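Rose beds at Vimbridge: winter work and spring orders

The garden group has finished the winter prune at the Vimbridge beds. All the bush roses have been cut back to an outward-facing bud, and the dead wood went to the Custberg tip in one load. Please don't put rose prunings in the compost bays by the gate, as the thorns take years to break down.

Black spot was bad along the wall last summer. Fallen leaves have been raked up and the soil mulched to a depth of 7 cm. We will look again in April before deciding whether to spray.

Bare-root orders from the Ukulberg nursery close at the end of January. Members get 2 plants each at the group price, and any further plants are at the normal rate. Soak the roots for 3 hours before planting and keep the graft just below the soil. The climbers for the Rind Lane fence have already been ordered.

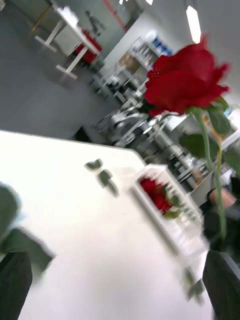

One member wrote in to ask whether red roses do worse on heavy clay than the yellows, and said hers had sulked for two years until she dug in some grit. Other experiences are welcome at the next meeting, 7 pm in the hall.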